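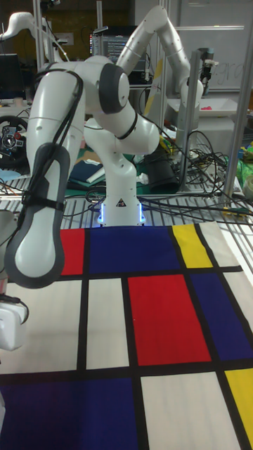
News > Workshop > Surfaces

Color-block mat laid on bench 2

Bench 2 at the Larby workshop now has a fabric mat over its metal grating. The print is a grid of red, blue, yellow and white rectangles divided by thick black lines. Manine supplied the mat under stock number 3050 - the white areas still show faint creases. Cables stay on the grating behind it. Bench 1 gets the same print in June.

Previous | Next | All news | Archive

Contact Larby workshop, ext. 188 | Back to top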